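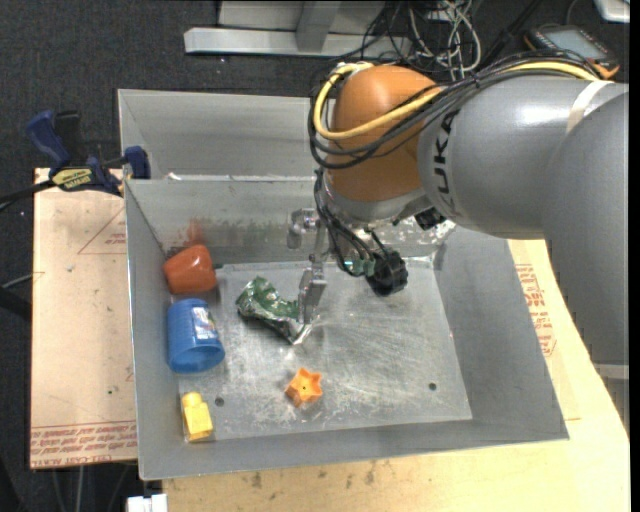 Photo: Ghizlane Tazi / Birnport Robotics Lab

Bin picking group reports on push-before-grasp planning

Objects that come to rest against a bin wall remain the main source of failed picks in the Birnport test cell. The gripper needs clearance for both fingers, and a cup lying on its side in a corner leaves very little. In February the group finished a set of trials with Idach, a planner that can choose a short push along the floor of the bin before it commits to a grasp.

The trials used a KUKA arm and a metal bin stocked with mixed items, among them plastic cups, a crumpled wrapper and small toy blocks. Idach scores each candidate grasp for finger clearance. If no candidate passes, it simulates 32 pushes and executes the one with the best predicted clearance. The limit is 4 pushes per object, after which the object is skipped.

Failed picks in the wall and corner positions fell by 6 percentage points against the grasp-only baseline. Median cycle time rose by two seconds. Wrappers showed no gain: they deform under the finger, and the rigid-body model used for the simulated pushes does not capture this.

"The corner cases improved, the soft ones did not," said Ghizlane Tazi, who ran the trials. A contact model for thin packaging is being written with Wouters and will be tested on the same bin. The trial logs are available to project partners on the Zurkora server.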